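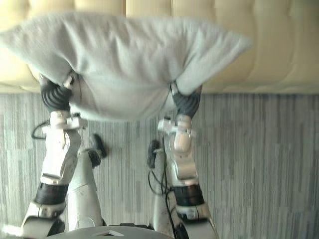
What does the Fekholm bedding set include?
Each set contains one bed pillow, one knitted throw and one fleece blanket. The pieces may also be ordered separately.

Fekholm Bedding Set
Item 333 – Krawczyk Institutional Furnishings

The Fekholm set is supplied to guest houses, residence halls and visitor lodgings. It is intended for rooms in which the bed is made up daily and spare bedding is kept within reach.

Knitted throw
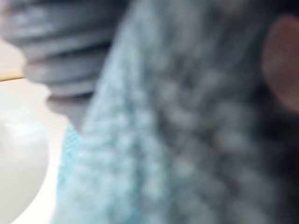
The throw is sold in a single size and is meant to be laid across the foot of the bed. It may be folded in thirds for storage. The small raised loops of a chunky stitch, as on the light blue knit, can catch on rings and zippers, and staff should lift such pieces with an open hand. A pulled loop should be eased back from the reverse side and never cut.

Fleece blanket

The blanket should be shaken out before it is folded. Wash it separately from towels, without fabric softener, and dry on low heat. Almost 33 percent of replacement orders concern this piece alone – customers may wish to keep a spare. 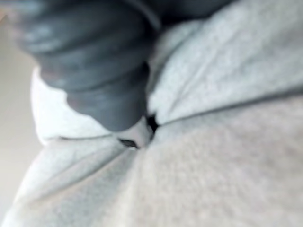 Ordering and returns

Orders are dispatched from the Jarkach warehouse within five working days. Unused items may be returned within 14 days of delivery. Inquiries should be addressed to Nusrat Yousafzai, Customer Accounts.

Page revised 2025-06-15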